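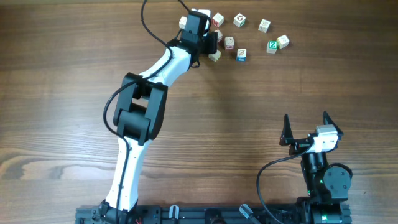
The two arms and the alphabet blocks, Wiltside open day

Home Diary Garden Places Older entries About

Filed under: Days out, March 2021

Up early and over to Bramodbridge for the open day at Wiltside. I had signed up in January and then forgotten all about it until the reminder came. It's a 50 mile drive and the last stretch is all road work, so I got there after the opening talk had started. I stood at the back. The talk was mostly about how the building used to be a seed warehouse and what the roof cost. I would have liked more about the machines.

They had split the visitors into small groups, 7 to a group, and ours went upstairs first. Masks on the whole time, windows open, cold. I kept my coat on.

The upstairs room was the one I liked best. They had two small arms fixed to a black rail, and the rail was clamped to a wooden table, a nice one with a good grain, better than the one I eat my dinner on. The bigger arm was white with black joints and it reached right across to a bunch of wooden alphabet blocks. The other arm was smaller and mostly black, with two pointed fingers and a white camera on its head. It had its green lights on.

The job was to pick up a block and put it down in a clear part of the table. The woman running it said the blocks were good for practice because they are all cubes but the faces are different, letters on some and little pictures on others. The arm did well with the ones standing apart. When a block was up against another one it often pushed both along, and then it had to go back up and start over. She let it keep trying. One block took four tries and we all got very quiet watching it. She said they had logged 1,708 pickups since the project began and that she had personally reset the table for most of them.

A man in our group asked if it knew the alphabet. It does not. It goes for the shape, and the letters don't come into it yet. Somebody else asked about the price and she said the arms were the cheap part – the time was what cost money.

I asked about the cable, which hung in a loop off the bigger arm. I thought it would get caught. She said it does, now and then, and they have tried clips and ties, and the loop gives the least trouble. I was pleased to have asked something sensible.

Downstairs was the Nzioka line, which packs seed trays. Much bigger and much louder, behind a fence. It fills nearly 300 trays an hour when it is running right. It stopped twice while we stood there, both times for a tray that had come in crooked, and a man went in and straightened it by hand. I lost interest a bit, my feet were cold.

Coffee was outside under a tent. Paper cup, no lids left. Picked up a leaflet about the Clunmont evening course, which is six weeks of building and programming a small arm. I would need to brush up on my math. Put the leaflet on the fridge.

Drove home the long way to miss the road work and stopped for gas and bread. Soup for supper. Must call about the gutter tomorrow.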